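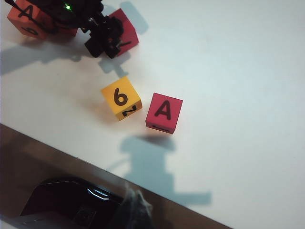

## 3. Setting the height and getting the top level

By now the legs are on and the Itlow is standing up by itself, so well done, because that's the hardest part! This section covers height, leveling, the edge guard and the first wipe-down. Leave the long hex key out — you'll want it until the end.

### 3.1 Choosing a height

Each leg is two tubes, one sliding inside the other, with a row of holes down the inner one. Toddlers do best on the lowest hole. Once a child can sit in a chair with both feet flat on the floor, move the legs up until the tabletop meets their elbows. If children of different sizes share the table, set it for the smaller one. A bigger kid will happily kneel or stand, but a small one who can't reach the middle gives up and goes off to empty a kitchen drawer.

1. Clear the top completely and turn the table upside down on a rug or folded blanket.
2. Loosen the collar on the first leg by hand. Half a turn is plenty.
3. Press the spring button and slide the inner tube to the hole you want. Listen for the click (it's a very satisfying click).
4. Tighten the collar until it stops.
5. Repeat for the other legs, using the same hole on each.
6. Turn the table back over with a second adult. Lift it by the frame, never by the edge guard.

**Caution:** Keep fingers off the tube openings while the button is pressed. Children should be in another room for this job, however much they want to help.

### 3.2 Leveling

Old floors are rarely flat, and a table that rocks will drive everyone mad by lunchtime. The feet screw in and out to fix it.

1. Put the table exactly where it's going to live. Leveling it in the hallway and carrying it through means doing it all again.
2. Press down on each corner in turn and find the one that dips.
3. Unscrew the foot under that corner until it touches the floor.
4. Press the corners again. If the wobble has moved to a different leg, back the foot in a quarter turn.
5. Try it with a ball or a round crayon. When it stays put in the middle, you're done!

**Note:** On carpet, wait 24 hours and check again. The feet settle into the pile, and one nearly always settles deeper.

### 3.3 Fitting the edge guard

The guard is the long, soft strip rolled up in the Lacson bag. It comes out of the bag curly and stubborn, so lay it in a warm room while you do the leveling and it'll be much easier to handle.

1. Wipe the edge of the top with a dry cloth.
2. Start in the middle of a long side, so the join won't land on a corner.
3. Peel the backing a little at a time and press the strip on with your thumb. Don't stretch it, especially at the corners, or it will creep back and leave a gap.
4. Trim the last bit with scissors and push the ends together firmly.

Leave the guard alone overnight. If you fit it on Sunday afternoon, it's ready for Monday's breakfast crumbs.

### 3.4 First wipe-down

The top ships with a thin film of dust from the packing foam. Use warm water with a drop of dish soap, then a clean, damp cloth, then a dry one. Skip scouring pads and anything with bleach in it.

Washable marker comes off with the same soapy cloth. For crayon, rub in a dab of baking soda paste with a fingertip and rinse. Selamawit Lemma on our Brumdale support desk swears by a plain white pencil eraser for the faint marks left behind, and we've all switched to it.

### 3.5 Before the first play session

- Collars tight on every leg
- No rocking when you lean on a corner
- Edge guard stuck down all the way along, join included
- Hex key and spare feet put away, well out of a child's reach

**Caution:** The Itlow is a play table. Don't let anyone sit, stand or climb on it, and don't clamp anything to the rim.

Check the collars again after the first week of use, then every couple of months. If one keeps working loose, send Skuma a note with the number from the sticker under the top and we'll mail you a new collar. For the storage bin and its rails, go to Section 4.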